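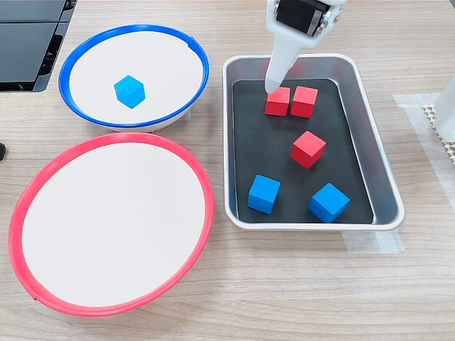
Cube sort, bench 2. One blue in the blue-rimmed bowl, five cubes still in the tray.

Zalness data collection, Thursday, June 2, 2022. Task: red cubes to the red rim, blue cubes to the blue rim. Teleoperated, one arm. Episode ends when the tray is empty or the operator calls it.

851 episodes logged since February. Split is 80/20 by episode, never by frame. We split by frame once and the validation loss looked great - it was leakage.

Pick order is left to the operator. Early sets always cleared blue first and the policy learned the order along with the colors. It would stall on a tray with only reds.

Cubes get tossed into the tray by hand between episodes. Near-touching pairs stay in. Grasps on those fail more often and we want the recoveries.

Failed grasps are kept if the operator retries. Dropped on the table = episode flagged, kept out of training.

Next 80 episodes: same cubes, bowls swapped. Mirngate loader needs a field for bowl position first. Krishnan format already has one.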